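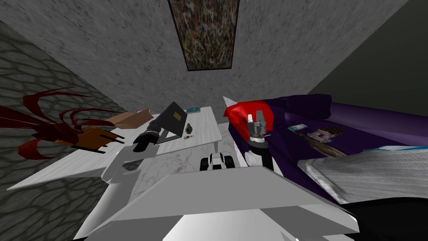

*Bedroom room in the simulator, both arms up, laptop on the desk and red pillow on the bed.*

2021-11-06, notebook, open day

Feet are killing me but what a good day! We ran the sim demo on the big screen by the door from ten until they chucked us out, and I want to get this down before I forget which bits worked on people.

The bedroom was the favourite by miles. I'd loaded the Stidden kitchen first, as planned in October, and folk just walked past it. Swapped to the bedroom and they stopped - I think it's the spiky red sculpture over by the chair, every child asked what it was. (A parent guessed coral. I said yes.) Must ask the Macapagal lot, who built the room, what they meant it to be.

Most asked question: "is it real?" Second most asked: "can I have a go?" So we let them, with the spare gamepad, and that got loud. Favourite target was the pillow, then the book on the bed. One girl ignored both and spent her whole turn trying to point the hand at the ceiling, laughing her head off.
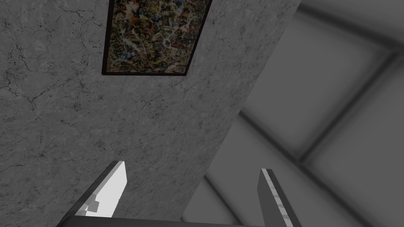
Switching between the room view and the hand view needs its own button before next time. I was doing it from the keyboard, reaching over people's heads, and twice I hit reset by mistake and lost someone's turn. Sorry again to the lad in the green coat.

Numbers, for the write-up: we had 550 leaflets printed and there are 50 left in the box. Physics held up fine on the Prarkus machine. Textures are still at 512 and on that huge screen I kept noticing it, though not one visitor said a word.

Things to fix:

- view button (see above)
- gamepad sticks too twitchy, small children end up miles off
- the laptop fan on the Grorkero stand screamed all afternoon - move it off the carpet
- 3 restarts, all after lunch, all straight after a reset. Logs are saved, haven't looked yet

Gamepad is back in the top drawer and needs charging. I'm in late on Monday.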